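Prururstead Clear Pantry Bins, set of 4
Reviewed Jun 3, 2020

I don't trust any product that promises to "transform" a cupboard. Mine holds ramen, rice and a bag of lentils I keep meaning to cook. Still, my sister swears by clear bins, so I paid $28 for the Prururstead set and gave it 10 weeks.

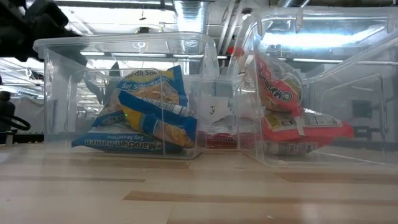
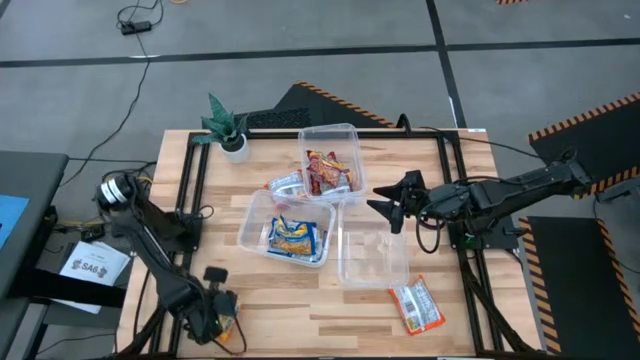
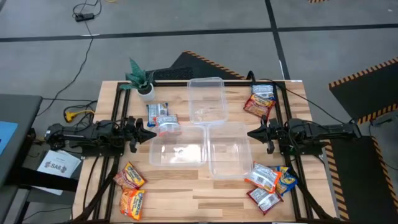

Clear plastic containers and packaged food.

The box says each bin holds "a family's weekly snacks." Whose family? Ramen packets are awkward shapes and two layers is my limit before the pile starts sliding over the rim. The cheaper Wukano bins I had before did the same job, and they nested for storage. These sort of nest, then jam.

The plastic is decent, I'll give them that. No cracks so far, though one corner has gone cloudy from the dishwasher (the label says top rack, which is where I had it). The stick-on labels are junk. Two fell off by the end of the first week and I threw out the rest.

Do they save food? I doubt it. I can see the lentils now and I still haven't cooked them. Sang-wook Yoon, who reviewed the same set here before me, gave it full marks for "cutting waste" after owning it 2 days. Okay.

If you find them on sale in August, fine. At full price, wash out a few takeout tubs first and see if you even like keeping things this way. 2 stars, and one of those is for the rim being easy to grip.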